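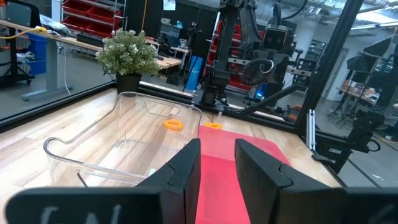 Left wrist camera, Station 2, ring-to-bin demonstration. One ring in the clear bin, a second orange object on the red mat.

Ticket 465 – Left gripper pauses over mat during visitor demonstration
Site: Gudgate demonstration lab
Reported by: Kyriaki Raptis, Visitor Programs
Assigned to: Furno Support, second line
Priority: High (open day in November)
Status: Closed

Summary
During the rehearsal for the Agudelo delegation visit, the left arm at Station 2 stopped above the red mat and did not close on the ring. The Wurby control software showed "grasp timeout" and returned the arm to its home position. The operator restarted the task from the visitor console and the same message appeared. The right arm was parked throughout and reported no errors.

Impact
The demonstration is the first stop on the tour. Visitors are invited to place an orange ring on the mat and watch the arm transfer it to the bin. The program allows 24 minutes for this stop, including questions.

Log

9:10 a.m. – Ticket opened. Station 2 placed on hold. Host staff were asked to begin the rehearsal tour at the next station.

9:35 a.m. – Support requested the wrist camera still and the controller log. Both were attached by the site.

10:20 a.m. – Finger travel tested with no object present. Open and close commands completed normally. Mechanical fault ruled out.

11:05 a.m. – Log reviewed. The grasp step was waiting for a stable ring position and gave up after 200 milliseconds. This value belongs to the bench test profile. The visitor profile had not been reloaded after the last software update.

11:30 a.m. – Visitor profile restored on Station 2. Site asked to repeat the full task with the room lights at tour settings.

1:15 p.m. – Site reports that the task completed on every attempt, including those in which the ring was set down near the far end of the mat. Hold removed.

2:40 p.m. – K. Raptis asked whether the profile could be locked for the open day. Support confirmed that the console account can be set to read-only. Change applied at the site's request.

Resolution
Incorrect profile active after update. Visitor profile restored and locked. No parts replaced.

Follow-up
The site will add a profile check to the opening procedure for demonstration days. Furno Support will review whether the update tool should keep the active profile – tracked under a separate request.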